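Hi Nives — quick October update on the Lumby apprenticeship money. We've now placed 30 trainees with employers, and Barros wants more welders than I can find them! Evaristo rewrote the intake form (it was four pages, poor kids) and 97 people have filled it in so far. The evening electrical class is still short an instructor, so I've been calling retired folks all week. Spending is on track except for tool kits, where we went over by $409. Can we move that from travel?

Jovita
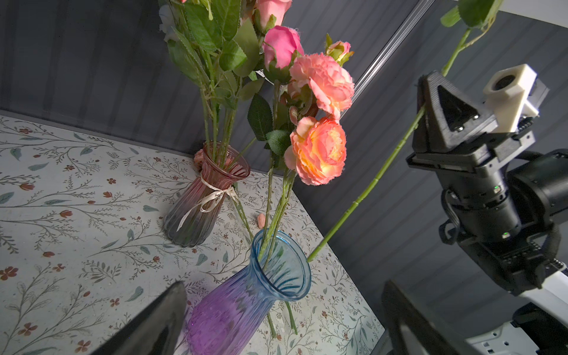
Vase with a cream bow, on the flowered tabletop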